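November, mostly indoors

Woke up wanting the mango one and finished the last of it before coffee, so the day began with a shortage. I have been on Stirnell's Orchard blend for months and had convinced myself I could taste three separate fruits in it. Danjuma Iyamu tried it last night and said it tasted of a pink eraser. I can't get the eraser out of my mouth now.

Placed an order at Trikcombe. They had knocked the price down on anything with the word custard in it, and I have views on custard, so I paid full price for a lychee and something called Winter Pantry. Order number 2755. The confirmation email congratulated me on my taste.
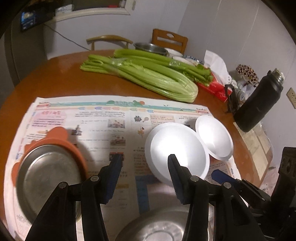 11 a.m., the coil

Changed the coil. I say changed. I put the new one in, filled the tank, and did not wait the ten minutes, for the same reason I never wait the ten minutes. Burnt cotton, right down to the boots. So that's 2 coils in one morning and the pack is meant to see me to the holidays. The Bredix leaflet says to let it stand, in bold, with a picture of a clock. I have read the leaflet. I have it practically by heart.

Second one I left alone properly, and then stood over it the whole time like it was a boiled egg. 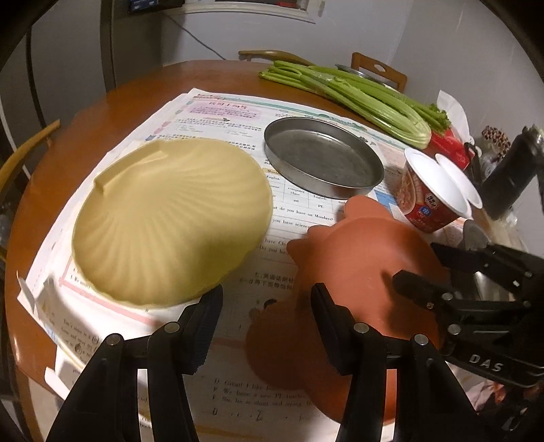
Photo: Seija Salminen

Afternoon went on mixing. I had a bottle of plain base and some cinnamon concentrate from Luik, and thought a person could surely make a decent breakfast flavor at home. The first try was a candle. The second, with less cinnamon and a lot of sweet cream, was a candle in a bakery. I wrote both down in the notebook all the same, with marks out of 100, and gave the bakery one 88, then went back after dinner and crossed that out. It needs to steep. Everybody on the forum says steep it and everybody on the forum has a closet full of brown bottles they're afraid to open.

Kalevi Rantala rang to ask whether I still had his spare drip tip. I do. I told him I'd look for it.

Asked the forum, around nine, whether two weeks in a dark closet would take the edge off cinnamon or whether I should pour it down the sink and go back to buying the stuff like a normal adult.

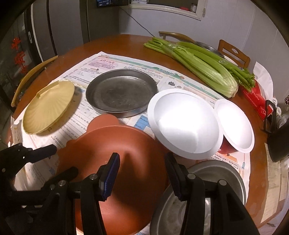

Obed Essien wrote back that two weeks is nothing for cinnamon, give it four, shake it when you remember, and next time put in half of whatever you put in, then half of that. He also wanted to know why I hadn't bought the custard at that price.

Bottle is in the closet behind the towels. Shook it once already.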